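Aceite para madera Orano: resultados en tablero de arce

Se aplicaron dos manos con muñequilla y lijado intermedio a grano 300. Secado al tacto correcto; el acabado es satinado.

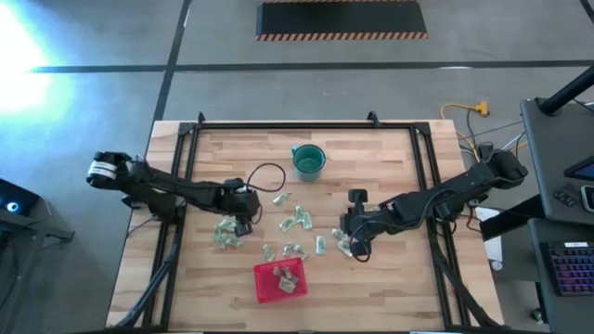

Resistencia al roce

Tras 600 pasadas con estropajo blanco, el brillo bajó poco. Estine, más caro, aguantó algo mejor en los cantos. Para arrastre conviene usar plástico de base lisa. 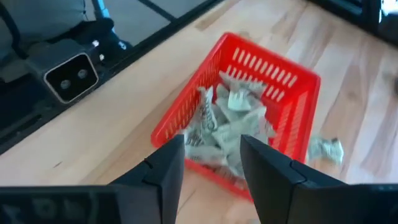
El rendimiento declarado no se alcanza en testa, que absorbe el doble. Una cesta roja de paredes ranuradas como esa sirve para la prueba de arrastre, cargada con peso conocido. Nota: 7 sobre 10.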